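Diary > 2026 > January > Open day at Plandgate

Print this entry | E-mail this entry

January 17, 2026

Back from the robot open day, feet killing me, writing this before I forget it all.
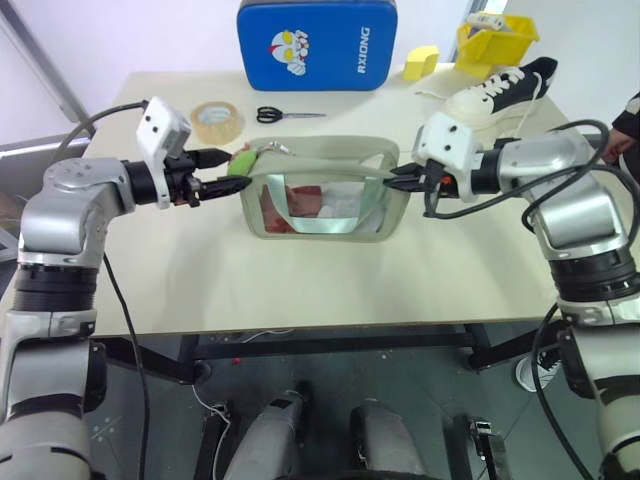
Walter Ayala reckons two arms is showing off and one good one with a decent clamp would do most of what we need at Falham. He said so on the bus there and said it again at the table, fairly loudly. I said try doing up a bag one-handed. He said he does it every morning with his tea in the other. No answer to that.

Anyway. Got there late, wrong entrance, had to go all the way round past the loading bay. Plandgate is much bigger than I thought, all the same doors. Sign-in sheet, sticky badge, my name spelt wrong. Coffee already gone.

First talk was Overgaard, slides and more slides. Sorting line, parcels, 104 an hour on a good day, didn't say what a bad day was. I wrote down the number and then drew a fish next to it. Warm room. Nearly went.

Then the demos, which is what I came for. The two-armed one was working on a clear zip pouch, one gripper holding the green tab by the zip and the other on the right edge. Bag flat on the table with bits inside. I do bags like that all day long and have never once thought about which hand does what. Now I can't stop. Did my own pencil case on the bus home and it's the left that holds, always the left, the right does the work. Must ask Mum which way she does hers.

Liked that the table was a proper mess. Packing tape, scissors, a shoe, a yellow sponge. More like our bench than anything in the brochure. Each gripper has its own little white camera sitting on top, so it looks from the wrist - I'd want that for threading needles.

Lots of cable too. Kept thinking of our back room and where all that would go, we can't even get the hoover round.

Asked the Histedeo woman what happens with a floppy bag, or one where the zip's caught on the lining. She said soft things are the hard part, boxes are easy, and they'd sooner have awkward bags than nice ones. Told her we've got shelves of awkward bags. She gave me a card. It's in my coat, or it was.

Didn't dare ask the price. Walter did. She said it depends, and he made the face.

Queue for the second demo was 30 minutes so we skipped it and had our sandwhiches on the wall outside, freezing. He'd brought egg. Talked about whether the packing side will still be people by the time I pack it in. He thinks yes, for the small stuff anyway. I don't know. Didn't feel frightened of it today, which I'd half expected to - more wanted to have a go with the controls. They weren't letting visitors.

Missed the 2 oclock shuttle, got the next, home by 4. Leaflets all over the kitchen table. They're doing another one in September and I've put my name down, and Walter's, he doesn't know yet.

Need to: ring Mum, find that card, wash the blue coat (egg).

Recent entries
Boiler again
Falham stocktake, the long version
What I spent on wool
Walter and the ladder
New year, same bench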